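Gaker Pocket Gimbal: Your Questions, Answered

Hello, and thanks for stopping by! We've gathered up the things people ask us most often about hiring, setting up and generally getting along with the Gaker pocket gimbal. Wim Leemans wrote most of these answers, with a bit of trimming from the rest of us at Kaltonura (he does love a tangent, and we've left a few in). If your question isn't covered, flick us an email and we'll do our best.

Will my phone fit?

Almost certainly, yes. The clamp opens wide enough for every current phone we've tried, including the big ones. The usual culprit when a phone won't sit properly is a thick case, particularly the wallet sort with cards in the back, so take the case off first and have another go. If you have a stick-on ring or a magnetic grip, that will need to come off as well, or the phone will sit crooked and the motors will grumble at you the whole time.

Do I have to balance it? My last one didn't need it.

You do, I'm afraid, but it's a quick job once you've done it a few times. Put the phone in with the gimbal switched off, loosen the little thumb screw behind the clamp and slide the arm until the phone stays level when you let go. Then tighten the screw and switch on. You can get away with skipping this for a short clip, and plenty of people do, but the battery will run down much faster and you may notice a faint buzz in your sound.
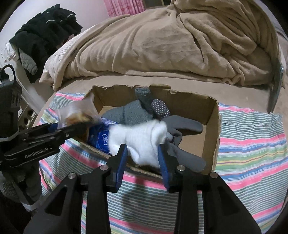 If you use a clip-on lens, put it on before you balance. I've forgotten this more times than I'd like to admit, usually with a bride walking towards me.

How long does the battery last?

We get a full afternoon out of ours with ordinary use, meaning on and off between shots. Running it non-stop is harder work, and so is a cold morning. For November markets and outdoor weddings we suggest adding the power bank to your booking. A flat gimbal takes a couple of hours to charge, and you can film with it plugged in, although the cable does like to catch on the tilt arm, so leave yourself a good loop of slack.

The horizon is crooked. Have I broken it?

Very unlikely! Sit the gimbal on something level that doesn't wobble, open the settings and run the calibration. It takes 40 seconds and you mustn't touch the handle while it's going. A kitchen bench is ideal, a car bonnet less so. If it's still leaning afterwards, use the manual horizon trim and nudge it across until it looks right to your eye. Should it drift again within the same day, give us a ring and we'll swap it.

What do the follow modes do?

Pan follow turns with you and keeps the horizon flat, and it's the one I'd leave on for nearly everything. Full follow tilts as well, which is lovely for stairs and tall buildings. Lock keeps the phone pointing the same way no matter what your wrist gets up to. Two taps of the trigger brings you back to centre in any of them.

My footage still bounces when I walk.

Ah, the walking. The gimbal takes care of tilting and turning, but the up-and-down part is still your knees' job. Bend them a little, roll from heel to toe and hold the handle in both hands with your elbows tucked in. It feels ridiculous in the hallway at home and you'll be glad you practised. 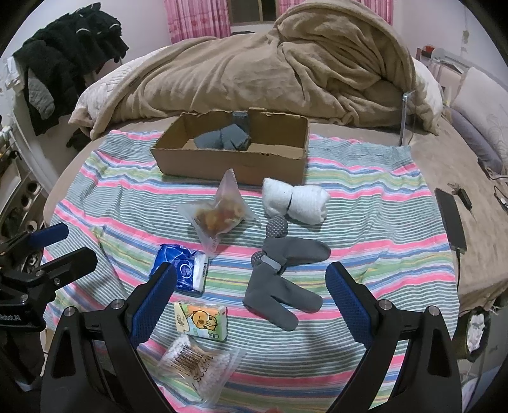 Switching your phone to its main lens helps too. The telephoto magnifies every little step, and no amount of careful walking will quite rescue it.

Which app should I use?

The Sturano app comes with the gimbal and handles calibration, subject tracking and time lapse. If you'd rather keep your favourite camera app, go ahead, the stabilising works the same. You'll just lose tracking and the zoom slider. The pairing code is 2531 on all our hire units.

What does hire cost, and can I keep it longer?

It's $30 a day, or $40 with the power bank and the Ignacio clip-on microphone. To extend, let us know by 9 am on the day it's due back and, provided the next person isn't waiting on it, we'll simply add the extra day to your bill.

Can I take it on a plane?

Yes, in your carry-on. The battery is built in, so please don't put it in checked luggage, and fold the arm with the latch closed before it goes in the pouch.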